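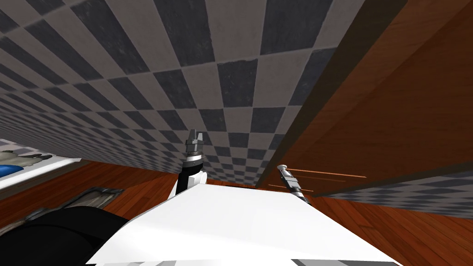

Prekmont Conservation Workshop, Floor Finishes Section
Notebook entry, 2024-10-28
Entered by: I. Fonseca
Read and initialed by: A. Morais

Subject: Wax removal trials on the Mallirau boards, second round

The first round closed in September with no clear preference between the two cleaning gels. The present round repeats the test on boards 3, 4 and 7 with a longer contact time and a thinner coat. All three boards were kept in the conditioning cabinet before work began. The cabinet log is complete apart from one morning when the door was found ajar; the reading had returned to its set value by noon and the boards were left in place.

Procedure. Each board was divided into four fields with low-tack tape. Field A was left untouched. Field B received the Indmont gel, field C our own mixture from the shelf, and field D the Indmont gel under film. Contact time was 30 minutes for all treated fields. Gel was lifted with a plastic spatula and the surface cleared with cotton pads, changed when visibly soiled. No water was used at any stage. The pads were bagged by field and are in drawer 2.

Results, board 3. Fields B and C released the upper wax layer evenly. Field D went further and reached the older coating beneath, which softened along the grain and came away on the fourth pad. This is the coating we are asked to keep. Work on field D was stopped and the field left open overnight. It had hardened again by morning with a slight loss of gloss at the lower corner.

Results, board 4. As board 3, but slower. There is a repair near one end, filled with a dark putty not mentioned in the Mallirau file. Field C overlaps the putty by a finger's width and turned the pad black. Future tests should be moved away from the repair. A scraping of the putty has been placed in a vial and labeled.

Results, board 7. Not usable. The tape lifted a strip of finish between A and B when it was removed. The roll was from the new delivery. I have set the remaining rolls aside and asked stores to confirm whether they match the old ones. Until a reply is received, please use the paper tape in the gray cabinet.

Gloss readings were taken with the handheld meter on all fields, before and after. The figures are in the bound table at the back of this book, page 106. The "before" reading for field C of board 4 was taken twice because the meter had not been zeroed; the first value is struck out and should not be copied into the report.

Comment by A. Morais: I agree that film should not be used on anything that will go back to the house. I would still like one further trial of field D at half the contact time, on a sacrificial board, so that we can tell the owners what the margin is. Board 9 may be used. Please also note the room temperature at the start and end of each test; it is missing for board 4.

Reply: Noted. The temperature for board 4 was not recorded and cannot be recovered. Board 9 has been moved to the cabinet.

Supplies. Almost 700 grams of the Indmont gel remain in the opened tub. One unopened tub is on the lower shelf. Cotton pads are low and an order has been submitted under job 964.

Outstanding: putty sample to the microscope; answer from stores on the tape; half-time trial on board 9; relabel the shelf mixture, as the present label has lost its preparation date.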